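Fallbridge Early Learning to open second centre in Ikum

7 December 2021

Fallbridge Early Learning today announced that it will open a second long day care and preschool centre in Ikum in March, with places for children from six months of age to school entry. Enrolment applications are now open to all families in the district.

The new centre, to be known as Fallbridge Sampaio Street, will operate alongside the existing Fallbridge service, which will continue without change to its rooms, hours or staffing. Families currently on the waiting list will be offered places first, in the order in which they applied. Any places that remain will then be offered to new applicants.

Fallbridge Early Learning has worked with families in Ikum for 19 years. Over that time, demand for care for younger children has grown steadily, and many parents have told the organisation that they were travelling outside the district to find a place. The board approved the lease and fit-out of the Sampaio Street building after a period of consultation with parents and educators.

The centre will have separate rooms for babies, toddlers and preschoolers, each opening directly onto a shared garden. The garden will include a digging patch, a mud kitchen, raised vegetable beds and a covered area for use in wet weather. Children of different ages will spend part of each day together outdoors, so that brothers and sisters enrolled in different rooms can see one another.

The preschool program will be led by 2 degree-qualified early childhood teachers. It will follow the same approach as the program at the existing service: long, unhurried periods of play, small group projects that may run for several weeks, and daily time for stories, music and conversation. Educators will plan from what they observe of each child and will meet with parents twice a year to talk about learning and development.

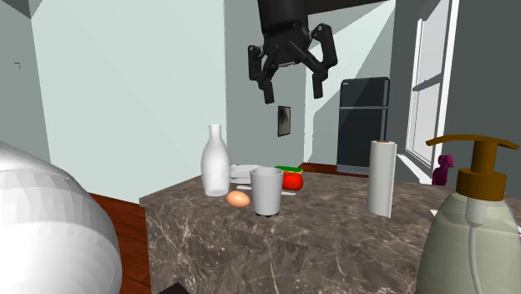

Meals will be prepared on site by the centre's own cook. Morning tea, lunch and afternoon tea are included in the daily fee, and the menu will be displayed at the entrance each week. Parents of children with allergies or other dietary needs will be asked to meet with the cook and the room leader before the child's first day. Babies will be fed according to their routine at home, and mothers who wish to visit during the day to breastfeed are welcome to do so.

Families will be kept informed through Skeda, the online family portal already in use at the existing service. Skeda allows parents to book and change days, read notes from educators and update emergency contacts. Families who prefer paper records may ask for them at the office — no family is required to use the portal.

"Parents in Ikum have waited patiently for more places close to home, and we are pleased to be able to offer them," Fallbridge Early Learning said in a statement. "Our educators know that a good start depends on children feeling safe with the adults who care for them. Each child will have a key educator from the first visit, and families may take as much time as they need to settle in."

Orientation visits will be held before the opening. Each family will be offered 2 visits at no charge, with a parent or carer staying for the whole of the first. Further visits may be arranged with the room leader.

The building provides 2,025 square metres of indoor and outdoor space, with step-free access from the street and a drop-off area beside the main gate. Bicycle and pram storage will be available under cover.

Recruitment of educators is under way. Positions are available for both full-time and part-time staff, and trainees will be supported to complete their qualifications while employed. Applications are especially welcome from educators who speak a language other than English.

Enrolment forms, the fee schedule and position descriptions may be collected from the office of the existing Fallbridge service during opening hours, or requested by telephone. Families already enrolled will find the forms in Skeda.

About Fallbridge Early Learning

Fallbridge Early Learning is a not-for-profit provider of long day care and preschool education in Ikum. It is governed by a board that includes parent representatives, and any surplus is returned to its programs, equipment and staff training.

Media enquiries: Communications Office, Fallbridge Early Learning, Ikum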